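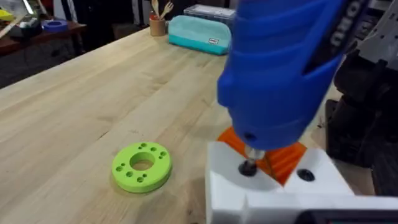

9/8/21

So I finally quit the gym. Fifteen months of paying Ilholm Fitness for the privilege of feeling guilty every time I drove past it, and last week I walked in, handed over my little plastic key tag and walked back out again. The girl at the desk was very nice about it. She asked if I wanted to "pause" instead and I said no thank you, I have been on pause since December.

What I'm doing now is walking. That's it, that's the whole plan! I know walking isn't a hobby you announce on a blog, but I have gotten weirdly into it and my family is tired of hearing about it, so you get it instead.

It started because my car was in the shop for a week (alternator, 249 dollars, don't ask) and the store is just far enough that I'd never considered going on foot. The first day I went the direct way, along Rennie Road, and hated it. No sidewalk for half of it, trucks going by, gravel in my shoes. The second day I cut through behind the elementary school and found a path I had never seen in all the time I've lived here. It goes along the creek, under some really big cottonwoods, and comes out by the post office. I was so pleased with myself. I came home with bread and eggs and told everyone about the path like I'd built it.

After that I started looking at the map for other ones. There's a loop around Skutance Pond that takes me under an hour if I don't stop, and I always stop, because there's a heron. Then there's the long one up Bullau Hill, which I have done exactly 2 times and complained through both. It's steep the whole way and then there's a false top, where you think you're done and you come around the bend and there's a whole other hill sitting there. The view is good, though. You can see the water tower and the roof of the high school and, if it's clear, a strip of the lake.
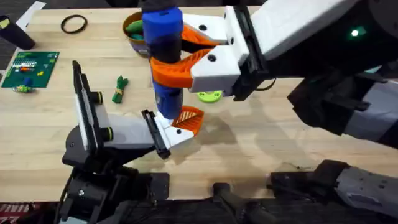

One reader wrote in after my last post to say that Bullau Hill is much easier if you start from the church side, where the trail switches back and forth a few times before it climbs, and that going straight up from the parking lot is "for teenagers and goats." I wish I'd had that email sooner! I'm going to try it the church way as soon as the weather cools off a little. She also said to bring a stick for the way down, which I would have laughed at in June and am not laughing at now.

Shoes: I'm still in my old running shoes and they're fine for the creek path, but they slide on the hill. I tried on some proper hiking boots at the outlet and the ones I liked were almost 200 dollars, and I just can't, not so soon after the alternator. My sister has a pair she says gave her blisters and I'm going to borrow them and see if my feet are different from her feet. Our feet are probably the same. We'll find out.

The other thing I keep going back and forth on is headphones. For the first couple of weeks I listened to podcasts the whole time, and then one morning I forgot to charge the things and had to go without, and it was kind of nice? I heard a woodpecker. I also thought through the whole problem of where to put the couch, which has been bugging me for ages (under the window, and the bookcase goes in the hall). Now I do one with and one without. The store trips get a podcast and the pond gets nothing.

I don't have a step counter and I'm not getting one, so please stop sending me links. I know myself. I'd be marching around the kitchen at eleven at night to hit a number.

If you're local and you know of any other paths that aren't on the regular map, tell me in the comments, especially anything flat and shady on the east side of town. I've got a free morning coming up and I would like to spend it somewhere I haven't been.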